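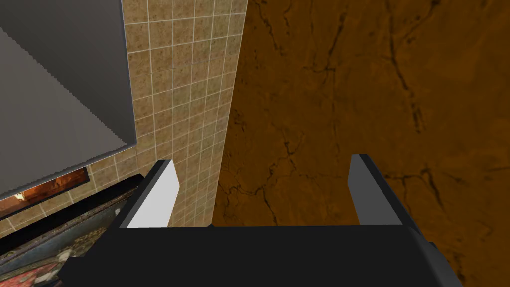

How often should I go round the house checking the smoke alarms and all the rest of it?
Once a month for the alarms, and one proper walk round every autumn before the heating goes on for good.

I did mine on 11 Oct 2023 and wrote it up as I went, so what follows is my list with my own grumbles left in. Ours is a two-bed terrace in Harnthorpe with a gas boiler, so skip whatever doesn't apply to you.

Smoke alarm, landing – OK
Pressed the button, nearly fell off the steps. Hoovered the dust out of the vents while I was up there. Replace-by date is still a good way off.

Smoke alarm, hall – OK after new battery
Chirping since last week and I'd been blaming the fridge!

Carbon monoxide alarm – FAIL
Past its date. I've ordered a Skorier to replace it (£15, free delivery) and the boiler stays off till it comes. Jumpers all round.

Boiler service – DUE
Sticker says October so I rang Moldovan and they can fit me in next week. It was £90 last year and they've kept it the same, bless them. Pressure gauge was sitting in the green.

Extension leads – one binned
The one behind the telly had a brown mark by the third socket. No idea how long that's been there. I'd also got a heater running off an extension in the back bedroom, which I tell everyone else off for, so that's now plugged into the wall.

Stairs and handrail – needs doing
Bottom bracket is loose. The screws just spin round in the plaster, so it wants bigger plugs. Carpet's fine apart from the top step, where I've tacked the edge down again.

Window locks – OK
Found the key for the back bedroom in the cutlery drawer. It now lives on a hook by the window, out of reach of the little ones but where a grown-up could grab it in the dark.

Tumble dryer – OK
Cleaned the filter and pulled the machine out to look at the hose. Horrible amount of fluff. It's a Drudis, quite old now, and I don't run it overnight any more.

Stopcock – stiff
Turned it off and on again with a bit of swearing. If yours won't budge, leave it alone and get a plumber – Pichit Paisan two doors down forced his and had water through the kitchen ceiling of the flat below.

Outside light and back step – light OK, step slippery
Scrubbed the green off with a stiff brush. Will want doing again before Christmas.

Still to do: handrail plugs, CO alarm up on the shelf when it arrives, new extension lead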